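Cómo cuidar una tabla de bambú (y qué consejos te puedes ahorrar)

Publicado el 2 de julio de 2019

Cada vez que busco cómo mantener una tabla de bambú acabo leyendo lo mismo: limón, sal gorda, aceite especial, cera, otra vez limón. He probado casi todo y me quedo con bastante menos de lo que prometen.

Lo que sí hago

Después de usarla, la friego con agua templada y unas gotas de jabón, por las dos caras. Si solo mojas una, el bambú se comba. En remojo nunca, y en el lavavajillas tampoco, diga lo que diga la etiqueta. Las tiras van encoladas y la cola aguanta lo que aguanta.

Si la tabla tiene ranura para los jugos, pásale un cepillo de uñas viejo. Ahí se queda todo, y con la esponja no llegas.

Luego la seco con un paño y la dejo de canto hasta el día siguiente. Tumbada sobre el mármol, o sobre lo que imita al mármol, la cara de abajo tarda una eternidad en secar.

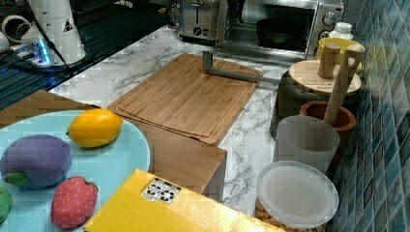

Pues yo llevo años frotando la mía con medio limón y huele estupendamente, comenta Cherkaoui, y añade que sin limón no hay manera de quitar el ajo.

No lo discuto, oler huele bien. Mi duda es cuánto hace el limón y cuánto el rato que pasas frotando. Probé una mitad de la tabla con limón y sal y la otra con bicarbonato y un poco de agua, 5 minutos cada una, y a la mañana siguiente no noté diferencia. El bicarbonato sale más barato y no pica si tienes un corte en el dedo.

El aceite

Uso aceite mineral apto para alimentos. El de oliva se pone rancio y la cocina acaba oliendo a despensa cerrada. Compré también un bote de Stekix, que se vende como tratamiento específico para bambú, y no le vi nada que no hiciera el aceite corriente.

Tabla bien seca, una cucharada, trapo de algodón, siguiendo la dirección de las tiras. Espera alrededor de 33 minutos y retira lo que sobre. Si al tocarla queda pegajosa, te has pasado: otro trapo limpio y paciencia.

¿Cada cuánto? He leído que todas las semanas. A mí me parece una forma de vender aceite. Echa unas gotas de agua encima; si se quedan en bolitas, guarda el bote. Yo la engrasé en octubre y tardé 3 meses en volver a hacerlo.

Con el mortero de barro y las tapas de madera no uses el mismo trapo. El barro no quiere aceite ni jabón, solo agua y cepillo.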